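Cell 29 update

Zulema Sosa has finished rebuilding the simulated twin of the Waron cell, and grip checks now start there.

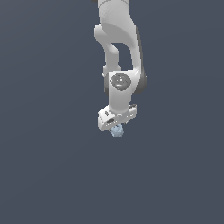 Grip force was the last setting to carry over from the old file. Zulema tunes it with the hand hanging in open space and the pale blue test piece under it – no table, no bins.

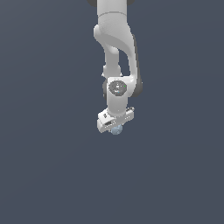
Brisa Quintero will copy the values to the real arm in July. Log any slip under ticket 1347.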